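4.2 The open day at Stalden

The second part of our study took place during the open day of the Stalden laboratory in July.
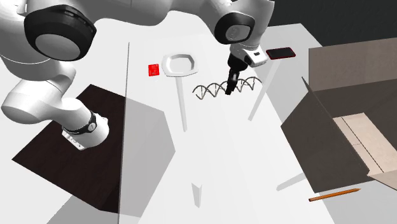
Figure 9. Simulated table scene used in the demonstration, with the gripper above the coiled wire object.

The visitors came in groups and each group stayed for one round of the demonstration. A round had two parts. In the first part, a member of our team explained the task at a large screen, where the simulated arm was shown working in the Niser environment. In the second part, the visitors could choose the next object themselves and say beforehand whether they expected the grasp to succeed. We wrote down each prediction before the motion was started, so that it could not be changed afterwards.

The scene in Figure 9 was the one most often requested. It contains objects of quite different shape: a plate with a hexagonal rim, a smartphone, an orange pencil, a small red square item, and a metallic double helix which the visitors soon began to call "the spring". An open cardboard box stands at the side of the table. We had expected that the pencil would attract the most attention, as it is thin and lies flat. Instead, many visitors asked for the spring, and several of them wanted to know at which place the fingers would close on it. This question is a reasonable one. The object has loops and gaps along its whole length, and a small shift of the gripper changes which part of the wire is touched.

In total, 56 visitors gave a prediction, and 27 of them expected a successful grasp for the first object they chose. When asked for a reason, visitors mostly spoke about the object and seldom about the arm. They said that a thing was "too thin" or "too smooth", although friction had not been mentioned in our explanation. Only a few asked how the position of the object was known to the planner. Compared with the earlier visit at the Rostel site, where the same questions were put to engineering students, this is a clear difference – the students asked about the planner almost at once.

We also noticed that shadows were a source of confusion. The plate and its long narrow shadow look together like a lollipop, and children in particular took them for one object. For the later rounds we therefore let the Patrício viewer turn the camera slowly before the motion began. After this change the question did not come up again, but the number of rounds was too small to draw a conclusion from it.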